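About Bronurside

Home | About us | The rooms | Open days | Getting here | Contact

Who we are

Small outfit, big shed. Bronurside builds and runs practice rooms for home robots – rooms furnished like the ones people live in, where machines can have a go at ordinary chores before anyone lets them near a real house. Kurnitz is our main site. The shed there used to store garden furniture and some of the old shelf labels are still up.

We don't build robots ourselves. We do the rooms, the tasks, the safety side and the long boring bit where the same chore gets run again with one thing moved. Our customers bring the machines, or ask us to look after theirs.

What we do all day

Set up a room. Run the task. Write down what happened. Put everything back. Run it again. Most of the job is putting things back, to be fair.

Chores on the list at the moment: carrying, tidying, opening and shutting doors, fetching something from one room to another, putting it down without dropping it. Putting down is harder than picking up. Visitors never believe this until they watch it for a while.

Last year's log came to 2,000 finished runs, plus the ones we stopped early, which get their own book. We keep the stopped ones on purpose. Customers learn more from them.

The open day

Once a year we open the doors. Started as a favour for a school nearby, kept going as people kept asking. Last one was June 16, 2021, smaller than usual, booked slots only, windows open all day and everybody told to bring a jumper. Still our favourite so far.

We don't put on a show for it. No music, no dancing robots, nobody in a shiny jacket. You come in, you get a short safety talk, you stand behind the tape and you watch the work that would be going on anyway. If a run goes wrong you see it go wrong. Then we reset and you see it again.

The bedroom is always the most popular stop. Carrying tasks mostly in there, baskets and the like, in and out past the furniture. Tight space for a full-size machine and thats the point – real bedrooms are tight.

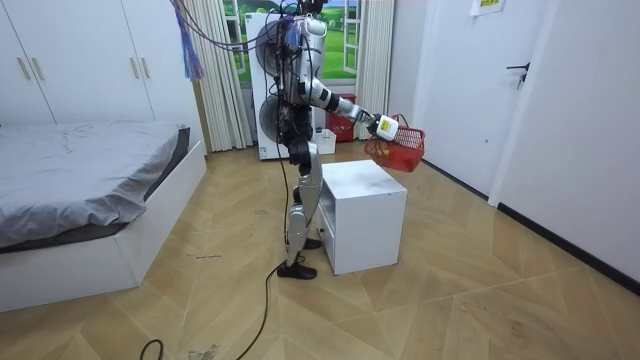 After that it's usually the Tarigan room, named after the street the first lot of furniture came from. Kitchen table, chairs, too many cupboards. The task there is clearing up after breakfast and it goes on for ages. Bring patience.

Last stop is the bench at the back where we do the small stuff, grips and handles. Visitors can try the hand controls themselves. Children are generally better at it than their parents. One turn each please, the queue gets long.

Questions we get on the day

Is somebody driving it? Sometimes. Depends on the task and on whose machine it is. Ask at the tape and the person running the room will tell you which.

Can I touch it? No. Sorry. The bench is for touching.

Is it going to be in my house soon? We get this one every year and we give the same answer. Don't know. Come and watch a few runs and make up your own mind.

Why so slow? Slow is safe and slow is easy to learn from. It gets faster later.

A bit of history

We started with 3 rooms and a borrowed van. There are 4 now, and the van is ours. The fourth is a hallway with a front door that sticks, which took longer to get right than the rest put together. It has to stick the same amount every time.

The Rerora project came next and is still going. It's our shared task list – the same chores, written out the same way, so two customers can compare results without an argument about how the table was laid. We passed 1,000 written tasks last November and had cake. Anyone can ask for a copy of the list, schools get it free.

Coming to see us

Groups by arrangement, all year. Schools and colleges first, then clubs, then anybody. Write to the office with a rough idea of numbers and ages and whether anyone needs step-free access (all on one level apart from the office, which you wont need).

Flat shoes. Coats on the hooks by the entrance, bags too, nothing on the floor near the rooms. Phones are fine for photos, flash off. Parking is round the back, follow the signs for Kurnitz deliveries and keep left at the fork.

Next open day not fixed yet – we will put the date on the Open days page as soon as we have it, and booking opens the same moring.

Working here

We take on people who notice things. Experience with robots is handy, experience with moving furniture is handier. Openings go on the Contact page when there are any. Tea is free, the biscuits are on a rota.

Back to top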